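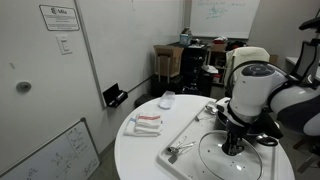

2 min read

Anong Suksawat ran the moth room at Marerance for one winter. The cocoons hung in rows from the racks, and the count in the book was 2,703. On Wed 5 February she counted again and got 2,692.

She went down the racks a second time with a flashlight and found three on the floor, behind the heater. That left eight. 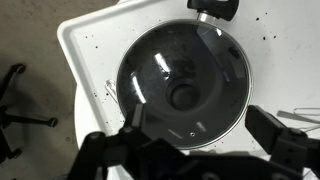

What do silk moths eat after they come out?

Nothing at all. The adults have no working mouths, and they live on what they stored as caterpillars.

Anong had told Ongart this twice, and he still left sugar water by the door.

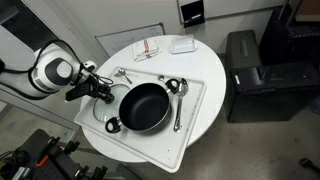 He came in at noon with his coat on and said he had moved eight cocoons to the Hisora shed. It was warmer there – he wanted to see if they would hatch early. He hadn't written it down.
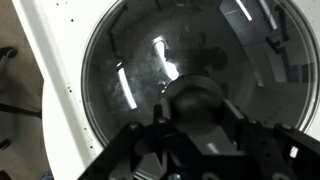 One did, that same night. Anong drove over and found it on the shed wall, its wings still soft and folded. She had wanted something round and clear to put over it, glass like that in the last picture, so she could watch the wings open. All she had was her hat. She sat on a bucket and waited with the light off.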